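Workshop Tips: Comparing Grippers in a Simulator Before You Spend Anything

Home / Workshop / Bench and Tool Tips / Robot arms

If you are fitting an arm for a home workshop or a small lab, the gripper is the part you will change most often. Trying a few in a simulator first costs an evening. Buying the wrong one costs a good deal more, and the mounting screws never match the next one.

The tips below come from comparing two parallel-finger grippers, the Nornmont and the Sastov, on a two-arm robot in a simulated bedroom. The controller was Rurum.
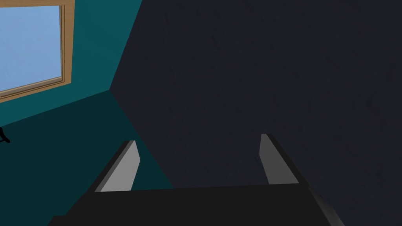
4 min read

Start with the wrist camera view. Load the gripper, open the fingers all the way and look at what the camera gives you before you run any task. In our setup the black base fills most of the bottom edge and the light gray pads show up well against a dark surface. Light pads are worth having. With dark pads on dark fingers, it is hard to judge where the contact faces are, and you end up nudging the arm back and forth.

Check the wide-open position first. Most picking errors we logged began with fingers that were not fully open on approach. Send the open command, wait for the position reading to settle, then move in.

Do not drive from the wrist view alone. Close to a large flat surface, it tells you very little. A big dark area could be a wall or the side of a piece of furniture, and you can't judge the distance from the color. Keep a second camera on the body and put both views on the screen side by side.

Use the same start pose for every gripper. Save it to a file and load it each time. If you place the arm by hand, you are comparing your own placement as much as the hardware.

Change one thing at a time. We swapped the gripper and kept the controller gains, then went back and changed the gains. Doing both together on the first night gave us numbers we had to throw out.

Set the task list before you begin

Ours had 6 tasks, all of them reaches or pickups from furniture height. Thin items on a flat top are the hardest and the most useful. A box tells you next to nothing, as any gripper with enough travel will pick it up.

Approach a thin item from the side with the finger tips level to the surface. If one tip is lower, it touches first and pushes the item away. Correct the wrist roll before you close, and close slowly.

Run both arms even if you only need one. The idle arm still takes up room, and you want to know where it sits when the other is reaching across. Park it with the fingers open and well clear of furniture. 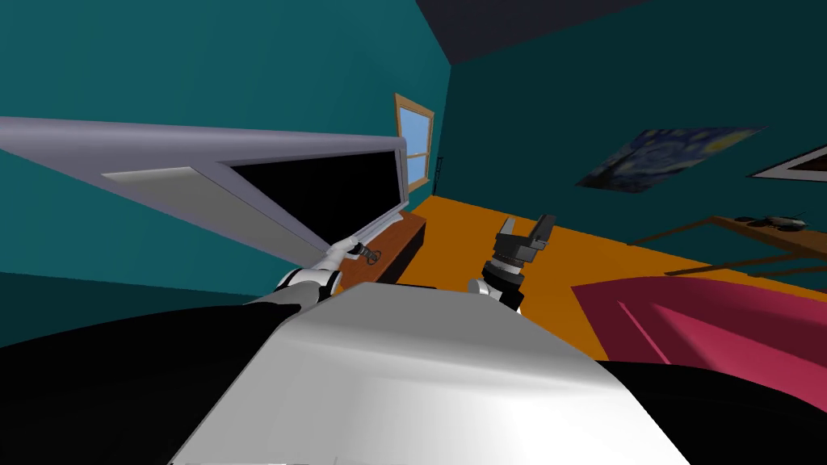 Body camera view: left gripper at the cabinet, right gripper open over the floor.

A tilted body view is usable, but allow some practice time. Pick two fixed things in the room, such as a window and a table edge, and steer by those. If you have the choice, level the camera in the settings file and leave it alone after that.

Watch for glare on the robot's own shell. A glossy torso in the bottom of the view can throw a bright highlight, even in simulation. Turn down the reflection setting or crop the lower part of the view before you feed it to any tracking software.

Results, for what they are worth

We gave each gripper 200 attempts. The Nornmont was better on thin items and the Sastov was better at holding on once the arm started to move. The Sastov's fingers are thicker, and they got in the way near cabinet edges. For general pickups there was little between them.

Rurum logged 2,707 contact events over the whole comparison. Most are noise. Filter out anything shorter than 3 time steps and the file becomes readable.

Other small points

Save the log after every task. The simulator closed on us once in February and took an afternoon's work with it.

Name files by gripper, task and attempt, in that order. They sort properly that way.

Raise pad friction in small steps. Set too high, everything sticks and both grippers look excellent.

Treat the simulated grip force as a comparison between models only. Before bolting a gripper to a real arm, check the payload figure with the wrist adapter included. The Domínguez adapter plate we plan to use is heavy for its size, and that weight comes off what the arm can lift.

Last updated 13 April 2021

Filed under: grippers, arms, simulation, bench testing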